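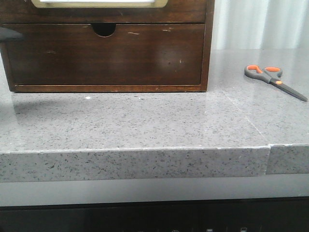
## Old drawer cabinet on the kitchen worktop — leave the scuffs or refinish?

**marrowfat_jean**

Evening all. I've finally brought my late uncle's little drawer cabinet out of the spare room and put it on the worktop, and I'm so pleased with it that I keep going in to look. It came from a shop in Clavville that closed years ago, and he kept fuses and seed packets in it. I want it for tea, spices and all the small nonsense that otherwise lives beside the kettle.

The bottom drawer has the scooped finger pull, and its front has picked up a few pale scratches over the years. My brother-in-law Colton thinks I should strip the whole thing and start again. I'm inclined to leave it be, but I'd love to hear what others have done with theirs, especially if it lives in a kitchen.

**tobias_w**

Lovely colour on that! Please don't strip it. Clean it with a barely damp cloth, let it dry overnight, and then try a dark brown wax on the scratches. I used Brolden on a bureau with far worse marks and I was very happy with it. Two thin coats, buffed well in between, and stop there.

**C_Arsenault**

Colton here, the brother-in-law, and I stand by what I said. Wax over scratches is make-up. It'll look nice until Christmas and then you'll be doing it again, and in a kitchen it'll collect every bit of grease going. Sand it with 240 (or 242, as my father's old packet oddly had it), stain it, seal it, and you won't need to touch it again for years.

**marrowfat_jean**

Colton, you said that about the banister as well, and we all remember the banister.

I do take the point about grease, though. I've had it well away from the hob so far, and I rather like how the reddish brown looks against the speckled grey stone. I had worried it would be too gloomy in there, but the worktop is pale enough to carry it.
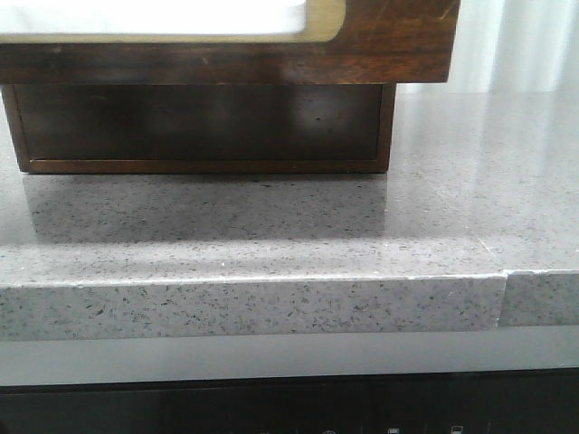

The other thing I keep going back and forth over is whether to put felt under it. My neighbour swears by the stuff, but I wipe the worktop down every evening and I can't help thinking felt would just hold the damp and the crumbs. Cork might be better? I've got up to 70 cm of it on a roll from when we did the noticeboard, so it wouldn't cost me anything.

**wences_v**

Cork, every time. I have a similar one from Bermúdez, a bit taller, and it's been sitting on 4 thin cork discs since August. It doesn't slide and it's easy to lift and wipe under. Do trim them so they don't show at the front.

I'm with Tobias on the finish, by the way. My cousin sanded his and the corners went soft, and he's never really liked it since.

**C_Arsenault**

That's a heavy hand, Wenceslao. Sandpaper can't be blamed for it.

**tobias_w**

Perhaps try the wax first, then? You can take wax off again with white spirit if Jean doesn't care for it, and Colton can have his turn afterwards.

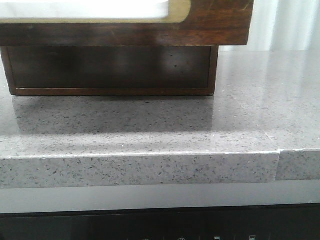 **Findia_lou**

What should I use to line the drawers if I'm keeping loose tea in them?

**marrowfat_jean**

Plain greaseproof paper, cut to fit and changed whenever it starts to smell of anything. I'd keep the tea itself in tins, as old drawers do tend to have a whiff about them, however well you air them. I tried scented liners in a chest once and everything tasted of lavender for weeks, including, somehow, the biscuits.

I've decided on wax and cork, sorry Colton. I'm starting on Thursday when I've got the house to myself, and I'll do a little patch round the side first in case the colour's wrong.

**C_Arsenault**

Fine. I'll leave my sander in the car.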